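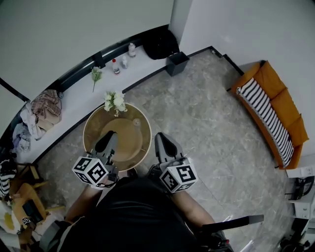
Two grippers at the round table, each one with its marker cube

I promised in May to write about the pose tracker in Plollus, and then I did not do it, so I try now while I still remember why the code looks the way it looks.

The problem is simple to say. We have a head camera that looks down on the hands, and we have a camera on each gripper. From the head camera we want the position and the rotation of both grippers, for every frame. From the gripper cameras we want what the fingers are close to. Later these go together in one file, and Dankwa, our planner, learns from it how two hands should share a task on a small table.

The cubes are for the first part. A flat marker is good when it faces the camera and very bad when it is turned away. With a cube you have more faces, so when the wrist turns, another face comes into view. I knew this from papers and I thought that I would just call the detector, take the corners, solve for the pose and be finished in one afternoon. It took me eight evenings.

My first mistake was to solve each face separately and then take the average. If the head camera sees two faces, you get two poses, and one of them is often wrong in a special way. A small flat square has two possible rotations that explain the corners almost equally well, and the solver picks one. In the next frame it picks the other. In the viewer the gripper was flipping like a fish. I made an average of a good pose and a flipped pose and received a third pose which was correct for neither of them.

The fix was to stop thinking about faces. Now I put all corners from all visible faces of one cube in one list, with their 3D position on the cube, and I solve one time. When two faces are visible the points are not in one plane any more, and the flipping is gone. When only one face is visible I keep both solutions and choose the one that is closer to the pose from the last frame. If there is no last frame, I mark the frame as uncertain and continue. I am not proud of this last part, but it works well enough for me.

The second mistake was about time. My test recording has 1278 frames from the head camera, and I had assumed that frame 1000 in the head video is the same moment as frame 1000 in the gripper video. It was not. The cameras do not start together and one of them loses a frame from time to time without telling anybody. I found it only when I drew the finger opening as a curve and saw that the hand in the head video was closing before the curve went down. Now every frame carries its own time stamp, and I match by nearest time and never by number. The frame number is still in the file, but only for people who want to open the video and look.

The third one I did not find myself. Bożena Kwiatkowski was reading my plots and asked why the right gripper was always jumping when it came to the edge of the table, and the left one was calm. I had an answer prepared about lighting. She asked me to print the cube ID next to the pose. For 422 frames the tracker had given the left cube's model to the right cube, because I had copied the configuration and changed only one of the two names. The shapes are the same, so the solver was quite satisfied, but the face order was different and so the rotation made a jump each time a new face appeared. There is now a check at startup that refuses to run if one marker ID belongs to two cubes. It is four lines of code.
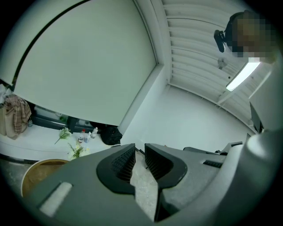 Can the gripper cameras find their own position, with no marker cubes at all?

It is possible with visual odometry, and a wide lens helps because it sees a lot of the room. In Plollus I use it only as a second opinion, since each gripper then drifts by itself and the distance between the two hands becomes wrong slowly. The cubes give both hands in the same head camera coordinates.

About the wide lens I should add one thing. The usual calibration model with radial terms did not fit near the border of the circle. I tried to add more terms, and the center became worse while the border was not becoming better. With a real fisheye model the error went down at once and I could delete a lot of code. If your straight lines in the ceiling stay curved after you undistort, do not add terms, change the model. I also mask out the fingers and the housing before I look for features. They are always in the same part of the picture and they do not move with the room, so the odometry believes that the camera is standing still.

What is still missing: when one arm goes over the other and hides the cube, I hold the last pose for a short time and then give up. A filter with a velocity would be nicer. I have started one in the branch called jiltia, but at the moment it overshoots when the hand stops suddenly, and hands do this all the time near a table. I would like to feed it with the odometry between the marker detections and let the markers correct the drift, and for this I must first clean the uncertainty values, which are now simply constants that I typed in.

If you use the tracker already, please update the configuration file before you pull, the field cube_name is now required and the old files will stop with an error.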